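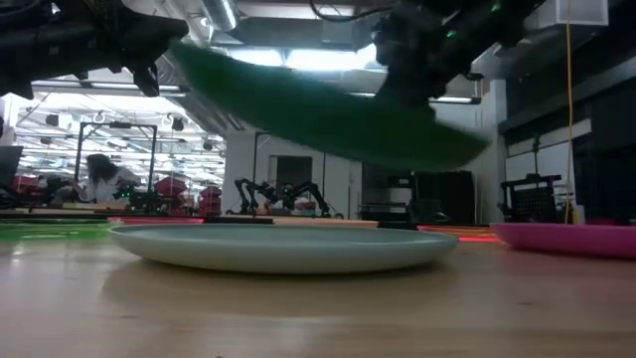
Canemby supplies everyday tableware to lunchrooms, schools, clinics and small cafes. We rent it, sell it, wash it when the customer wants that, and replace it when it wears out. Most of our work concerns the ordinary things people eat from: plates, bowls, trays, cups and the mats that go under them. Our standard dinner plate is wide and shallow with a gently raised rim, like the pale gray-green one on the light wooden table, and we often pair it with a tray in a strong color such as bright pink so that the two are easy to tell apart on a crowded counter. We also help customers decide how much tableware they need, where to keep it and how to lay out the tables it goes on.

How we started

The company was set up by Cleiton Damasceno and Janaína Conceição. Both had worked in catering before that, Cleiton in a hospital kitchen and Janaína in the purchasing office of a chain of staff lunchrooms. The kitchen bought its plates from whichever supplier was cheapest that year. After a few years it had plates in several sizes that did not stack together, and the staff spent part of every shift sorting them. Janaína saw the same problem from the invoices.

Their first customer was a school that needed plates for one dining hall. Cleiton and Janaína bought a single pattern, delivered it in crates and came back at the end of each term to collect the chipped pieces and bring new ones. The school is still a customer. It has changed color once, from white to green, and kept the same shape.

For the first years the business worked out of a rented garage. We moved to the present building when the crates no longer fit. It has a store, a washing room, a packing area and a small showroom with tables where visitors can set things out and try them.

What we supply

We keep two plate ranges. Tostura is the standard range, made up of a dinner plate, a side plate, a soup bowl and a cereal bowl. All four come in pale gray-green, white and a warm sand color. Any new piece we order has to stack with the older ones, and the colors are matched against a reference plate kept in a drawer in the office. If a batch comes in too yellow it goes back.

Bezerra is the smaller range, meant for nurseries and care homes. The rims are higher and the bases are broader, so the plates are harder to tip and food is easier to push onto a spoon. Bezerra comes in stronger colors. Several care homes asked for these because some residents find it easier to see pale food against a plate that is not pale itself.

Trays and table mats are sold separately. Trays come in pink, red, blue and gray, and mats come in green and gray. The pink tray was added for one customer who wanted a separate color for allergy meals. Other customers took it up afterward and it is now the tray we reorder most. The green mats are mostly bought by schools.

We do not sell glassware, table linen or disposable plates. We can recommend other firms for those.

How rental works

The smallest rental order is for one table and the largest we have handled was 3,000 place settings, for a building opening that ran over two meals. Most orders are much smaller than that. A normal rental runs by the month, and customers can add or return crates with 2 working days' notice.

Each crate is packed the same way: plates on edge, bowls nested, a divider between the two. The label on the short side lists what is inside, the color and the date it was last checked. Please send crates back packed as they came. Plates laid flat at the bottom of a crate are the most common cause of breakage on the way back, and we include a packing card under every lid for anyone doing it for the first time.

Chips are checked by hand. Kátia Teixeira runs the packing area and trains new staff in the check, which is done by turning the plate against the light and running a thumb along the rim. A plate with a chip on the rim is withdrawn. A plate with a gray cutlery mark is not, as these marks can usually be cleaned off, and we have a separate sink for it.

Planning a lunchroom

Alcides Sampaio handles site visits. He measures the counter, the tables and the shelves, asks how many people eat and over how long a period, and looks at where the used plates go. That last part is often where the trouble is. In many lunchrooms the return shelf is next to the door, people stop there to scrape their plates, and the line backs up to the counter. Moving the shelf costs nothing and sometimes a customer finds they need fewer plates than they had asked for, because the used ones get back to the kitchen sooner.

After the visit he sends a short report with a sketch of the room. The report is free for customers who rent from us. For others there is a fixed fee, taken off the first order if they place one within the year.

He usually advises leaving a good margin of bare tabletop around each plate. A tray, a plate and a glass take up more room than people expect, and tables bought for meetings tend to be too narrow for two people to eat facing each other. If you are choosing tables at the same time as tableware, send us the measurements before you order. We would like to see them even if the tables are coming from somewhere else.

Storage and care

Gitau Minja looks after the store and the stock list. At the last full count, finished on October 16, 2023, the store held 2,221 crates, including those waiting for the wash. The list is kept by range, color and condition, and customers can ask for a copy of their own section of it.

Shelving is supplied by Gerkaveck, a small metalworking shop on the same street. They made the low racks we use for full crates, and they make the same rack for customers who want one in their own kitchen. A rack holds crates 5 high, with the label side facing out. We take the order and they deliver and fit it.

All our plates can go in a commercial dishwasher. They should be scraped first and stacked once they are dry. Trays should stand on edge to dry – if they are piled up damp they stick together and the surface goes cloudy. Mats can be wiped down with soap and warm water and should be kept flat. If a mat has been rolled up and will not lie down, leave it under a full crate overnight.

Working with us

We are a small company and most people here can do more than one job. Anyone who answers the phone should be able to tell you what is in stock and when it can be delivered. If they can't, they will ask Gitau and call you back the same day.

New staff start in the washing room, move to packing and then go out on deliveries. We take on a few extra people in August, when schools are getting their dining halls ready, and some of our permanent staff started that way. Applications for summer work open in spring and can be handed in at the office.

Visiting the showroom

The showroom is open on working mornings. You can come without an appointment, but call first if you want to speak to Alcides, who is often out on visits. Bring a plate from your current set if you would like to see how it stacks with ours. Samples of one plate, one bowl and one tray can be borrowed for two weeks and returned by mail or in person.

Parking is behind the building, through the gate on the left. For deliveries and crate returns, use the side door and ring the bell.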